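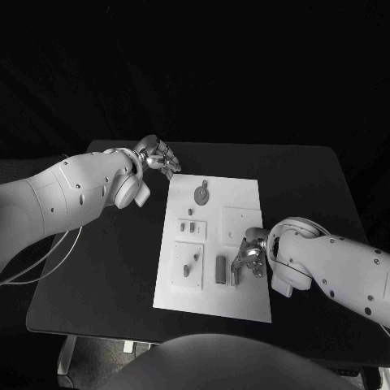

If the last bus leaves before the last shift finishes, it is a bus for other people, Ásdís Toft told the public meeting on the Route 7 timetable, and for a moment the hall became quiet before the clapping began.

The evening service between Wirnport and the Sellside industrial area will be extended from April, after a long consultation which drew far more answers than the operator had prepared for. Rultari, the company that runs the buses under a contract with the council, received 2,718 written submissions. Of these, 1,158 came from people who work or study in Sellside, and most of them asked for the same thing: a later bus home.

At present the last departure from Sellside is at 8.40 pm. Under the new timetable it will be at 11.25 pm on working days, with two more departures in between. The bus will continue through the centre of Wirnport and finish at Marulanda, where today it does not go after dark at all.

The change was expected by many, but not in this form. The first draft, published last winter, had proposed to shorten the route and to close the stop at the old weighbridge. Passengers would have been asked to walk to the next stop along the highway, where for a part of the way there is no footpath. The draft was withdrawn after the first meeting, and the weighbridge stop remains in the final version.

Sellside has grown quickly. What used to be mostly storage yards and a tile works is now a mixture of kitchens, small factories, training rooms, a cold store and a medical laundry which works in three shifts. The roads were widened when the cold store was built. The bus timetable stayed as it was, with its last departure chosen for the closing time of a hardware warehouse that has since moved away.

For those without a car, the evening has been a matter of arrangement. Submissions describe lifts shared between five people from three different employers, taxis paid from the tip jar, and bicycles ridden without a shoulder on the road. One apprentice baker wrote that he slept in the staff room on the nights before his early start. A cleaner wrote that she had refused a permanent position, with better pay, only for the reason that it ended at ten.

Employers have also written. The medical laundry said that it loses new staff within the first month, and that transport is the explanation it hears most often. Two food businesses offered to move the end of their shift by a quarter of an hour if this would help the buses to run at regular intervals. Rultari has accepted this offer, and the 10.15 pm departure was placed accordingly.

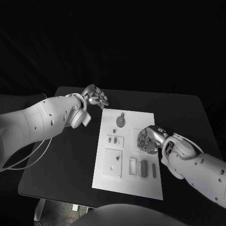
My daughter finishes at nine and I have been driving out to fetch her for two years, so I will believe in the 11.25 when I see its lights, wrote one reader under our earlier report on the draft.

Her doubt is shared by others. The evening bus was extended once before, for a trial period, and then withdrawn on the grounds of low use. Several people at the meeting pointed out that the trial had taken place over the summer holidays, when the training rooms are closed and many of the factories work with half of their people. The information at the stops was also not changed until the trial was almost over, so that passengers who read the printed timetable could not have known there was a later bus.

Rultari concedes that the trial was poorly announced. In its written answer to the submissions, the company says that the new departures will run for a full year before any review, and that the numbers from the holiday period will be shown separately. The printed timetables will be replaced before the first late bus leaves – a sentence which earned some laughter when it was read aloud.

The cost was the more difficult question. The late departures need extra drivers, and in this region drivers are hard to find. Rultari has advertised for part-time evening positions and will pay for the licence training of applicants who stay for an agreed period. The council will cover the difference between the fares and the running cost during the first year. After this, the contract permits the company to ask for a change, but it must publish the passenger numbers first.

Fares will stay the same. Concession cards and student cards will be valid on all evening departures, and a ticket bought in Marulanda in the morning can be used for the return in the evening without a surcharge. This was a small point in the draft, hidden in an appendix, where it was written that the late buses would count as a special service with their own price. Many submissions objected to it, and the paragraph has been deleted.

In Marulanda the news was received with mixed feelings. Residents there have asked for an evening connection since the school bus stopped taking other passengers. But the turning place for the bus is in a narrow street, and people who live beside it are worried about an engine running under their windows near midnight. The company has now promised that the driver will switch off the engine while waiting, and that the last bus will go directly to the depot with no waiting time. A turning place further out, beside the sports ground, was studied and rejected, as the surface would not carry the weight of a bus in wet weather.

Some residents would have preferred smaller vehicles. Rultari replied that it owns none which can carry a wheelchair together with enough seats for the end of the laundry shift. The question may be taken up again when the oldest vehicles are replaced.
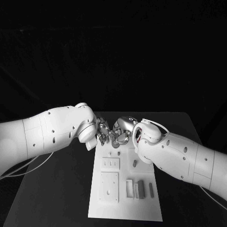

Lighting and the walk to the stop

Even with a later bus, there remains the walk. From the gates of the cold store it is 200 metres to the nearest stop, along a fence and past a drain that overflows after heavy rain. There is a single street light on this stretch, and it stands behind a gum tree whose branches have grown around it.

The council's works department will prune the tree and has ordered a second light. It could not give a date for the installation, and said only that the pole would be in place before the days become short. A gravel path will be laid along the drain. A proper footpath with a kerb was estimated as too expensive for this year's budget, and it will be put forward again for the next one.

At the weighbridge, the shelter will be turned around. For as long as anyone at the meeting could remember, it has been open to the side from which the weather comes. The bench inside will be kept, and the rubbish bin, which was removed after a fire, will be replaced with a metal one.

A button for requesting the bus was discussed but will not be introduced. Several passengers had written that on dark evenings the driver does not see them and goes past. Drivers will instead be instructed to slow down at every stop in Sellside after 8 pm, whether or not somebody is visible, and to stop if there is a person in or near the shelter.

What changes for morning passengers

The morning timetable is changed only slightly. The 5.50 am departure from Marulanda will leave five minutes earlier, in order to meet the regional train at Wirnport station. Until now the connection has been missed whenever the level crossing was closed, and passengers have then had to wait for the following train.

The 7.10 am bus, which is the fullest of the day, will no longer make the loop through the hospital car park. The hospital has its own stop on the main road, with a crossing and a ramp, and passengers will be let off there. Those who cannot manage the ramp may ask the driver at boarding, and on such days the bus will go through the car park as before. Some submissions doubted that this would work when the bus is running late. Rultari says that it will be written into the drivers' instructions.

School students from Marulanda are not affected. The dedicated school bus keeps its times and its stops.

Questions left open

There will be no late bus on weekends for now. The laundry and the cold store both work through the weekend, and their staff asked for it in many of the submissions, but the council said that the money is sufficient for the working days only. Ásdís Toft, who spoke twice at the meeting, asked that the weekend should be named in the contract as the next item to be considered. The wording has been added, without a deadline.

It is also not decided how replacement will be arranged when a late bus breaks down. In the daytime, a second vehicle can be sent from Wirnport in a short time. After 10 pm the depot is closed, and there is only a telephone number, which in the past has not always been answered. The company will try an agreement with a local taxi firm, and passengers with a valid ticket would then be driven home at no further cost.

The new timetable can be read at the Wirnport library, at the council office and on board the buses. Printed copies in large type are available at the library desk. Comments on the stops and on the gravel path can still be handed in until the end of the month, in writing or by telephone to the works department.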